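Teaching the arms to tidy up, one Thursday at a time
By Bronwyn Ormsby

I've been writing up local tech bits for this newsletter for a while now, and I don't think I've ever had my own hands on one until last Thursday, when the Botari crew at Brirkton let me sit in the driver's seat. I had a ball!

The job they're working on is household tidying. Chairs shifted back where they belong, blankets and towels picked up off the lounge, that sort of thing (my whole Saturday, in other words). You don't write the robot a list of instructions for any of it. A person does the job through the robot by remote control, over and over, and the recordings become the lessons. You hold a pair of handles, the arms copy what your arms do, and the grippers close when you squeeze.

They started me off on the kids' chair, the light blue one with the pink seat. Two arms, one either side, come in level and take hold of the seat. Sounds easy, doesn't it?
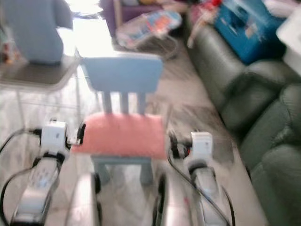
My first go was hopeless. I came in with the left well ahead of the right and the whole thing spun sideways, and I said a word I can't print in a family newsletter. Mervin Carrier, who runs the sessions, just reset everything and told me to slow down and breathe out before closing. He's got the patience of a saint. The trick he gave me was to stop watching the arms and watch the edge of the seat instead, and by my fourth try I was getting both sides to arrive together, more or less.

What surprised me was how picky they are about which tries get kept. A clean one goes in the pile. A wobbly one where you recover nicely also goes in, because the robot needs to see how to get out of trouble. One where you stop halfway to scratch your nose gets binned. I had 10 tries at the chair and Mervin kept 3 of them, and he reckoned that was a decent score for a beginner. I'm choosing to believe him.

After a cuppa we went on to the soft stuff, which I'd assumed would be easier. It's much harder! A chair stays chair-shaped. Fabric slumps and bunches and goes wherever it likes, and you're pinching at it with two fingers and no sense of touch whatsoever. You learn to go by the view from the wrist camera and look for the cloth puckering up between the fingertips. If you can see a ridge standing up in the gap, you've probably got enough to lift. I kept grabbing too shallow and coming up with nothing. Mervin's advice was to press down a touch further than feels polite and then close.
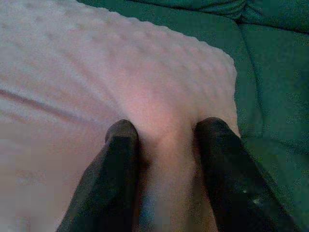

BRIRKTON, March

The Botari team is opening its demonstration sessions to the public, with beginners welcome and no technical background needed. Each session runs 30 minutes at the handles, with a short practice beforehand so you can get the feel of the squeeze. So far 56 locals have put their names down, and there are still spots in the evenings if you're working days. You'll need to book in at the front desk at Brirkton, and wear sleeves that won't catch on the handles (I had to roll mine up twice).

The idea behind bringing in lots of different people is that everyone grabs a towel differently. I'm a pincher from the middle. Mervin goes for a fold every time. If the robot only ever learned from Mervin it would be a bit lost whenever the towel landed without a good fold in it, so they want all our odd habits in the mix. A second round is planned over at Baldale once this one wraps up, same tasks, different furniture.

I asked whether it could do any of this by itself yet. The chair, sometimes. Towels, now and then, if they've landed kindly.
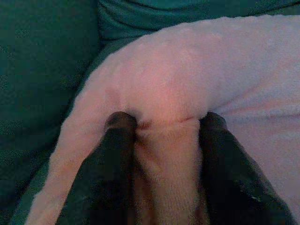
Mirani wrote in after doing a session the same week to say that the towels were the best part, "once I quit trying to be neat about it", and that her shoulders were sore the next morning in places she'd forgotten she had. She'd like a higher stool for the shorter drivers, and I'll second that one. Mervin says a stool is on its way, and I'm booked in again for the evening session at seven.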